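Minutes of the Workshop Group, Semple Hall
12 November 2025

The meeting opened with thanks to everyone who came out in the rain, and a special thank you for the pear cake, of which very little was left by the end. The March minutes were read and agreed, with one small fix to the spelling of Jurholm.

1. Gears and rails
We had a good long talk about the blue gears, which most of us are very fond of by now. Members liked the fine teeth and the way the hub stands up high enough to get your fingers around. A few would still like a version with a longer pin, and it was agreed to ask Vallum for a price on 14 of them.

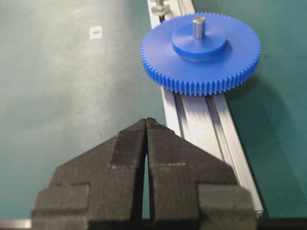

Blue spur gear on the aluminum rail, green work mat underneath.

There was also a friendly back-and-forth over whether the rails should be kept with the gears or on their own shelf. The shelf won, and labels will be made before the next meeting.

2. Work mats
The green mats are showing a few scuffs, but everyone felt they have plenty of life left in them, and the color does make small silver parts easier to find! No new mats this year.

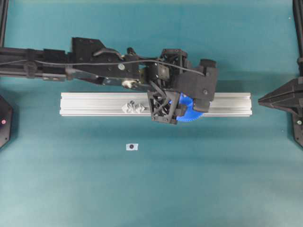

Gear and rail at the green work surface.

3. Money
The balance stands at $616. Allow sent a bill for $442 for rail and fittings, and it was agreed to pay it right away.

4. Any other business
Please bring back borrowed hex keys. We are 10 short.

Next meeting in the small room, with soup.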